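Humidity stuck at 63 after switching to a bigger humidor
Cigar Storage and Aging forum > Humidors and Coolers

Posted by Perihan Çınar

I moved everything from a desktop box into a Grolerell cabinet in November. The cabinet is rated for 259 cigars, and I have it a little over half full. It has Spanish cedar shelves, a glass door with a magnetic seal, and no fan. I wiped the shelves down with distilled water once before loading it and left a bowl of distilled water on the bottom shelf for three days.

I am using the 69 percent packs. The digital hygrometer on the middle shelf climbed to 63 and has not moved. The cigars from the top shelf feel a bit dry at the foot, and two Stirkau robustos cracked at the wrapper when I cut them. The ones on the bottom shelf smoke fine.

I have read that I should just add more packs, and I have also read that the packs are not the problem and the door is. The room is 70 degrees with the heat on. I open the cabinet maybe once a day. I don't want to overshoot and end up with mold on the boxes I am trying to age, mostly Kubíček maduros that I won't touch for a couple of years.

Is this a seal problem, a pack problem, or do I need to wait longer?

Posted by cedarshelf

Check the hygrometer before you do anything else. Cheap digital ones are often off by several points right out of the package. Put a bottle cap of table salt in a zip bag, add enough water to make it a thick paste with no water standing on top, put the hygrometer in with it, and seal the bag. Leave it overnight at room temperature. It should read 75. If it reads 70, you are five low and your cabinet is at 68, and you can stop worrying about the number.

If the hygrometer is good, then I would say it is mostly the wood. Three days with a bowl is short for a cabinet that size. Cedar takes up a lot of moisture, and until it is full it will pull from the packs and from your cigars. I gave mine two weeks empty and it still drifted down after I loaded it. Take the cigars out, put them in a plastic tub with a pack or two, and season the cabinet again. Use the 84 percent seasoning packs if you can get them. Don't wipe the shelves again, it can warp them or raise the grain.

For the amount, I use one large pack per 25 cigars of rated capacity. That means capacity, not how many you have in there. For yours that is ten or eleven. You didn't say how many you are using.

For the door, do the flashlight test. Put a bright light inside at night, close it, turn the room lights off, and look along the edges. My Sirkberg leaked at the bottom hinge corner and a strip of foam weather tape took care of it.

The top shelf being drier makes sense without a fan. A small one that runs a few minutes every hour will even it out. Mine cycles 15 minutes on Tuesday mornings when I rotate boxes, and otherwise runs on a timer.

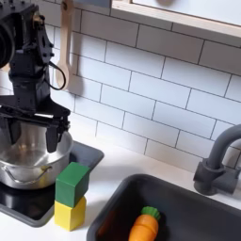 Stainless pot below the gripper

About the maduros: 65 is plenty for long aging. I keep my boxes there and have not seen mold. If you get the cabinet to 65 and it holds, leave it alone. Change one thing at a time and give it a week before you read anything into it.

Posted by ashtray_ron

add more packs. i have 3000 sticks in a walk in closet and the answer has always been more packs

Posted by Perihan Çınar

Thanks to both. I had four packs in there, so that is clearly too few. Salt test came out at 74, so the hygrometer is close enough. The flashlight showed a thin line of light on the handle side near the top. I ordered the foam tape and the seasoning packs, and the cigars are in a tub for now. I will post the reading when the cabinet has been loaded again for a week.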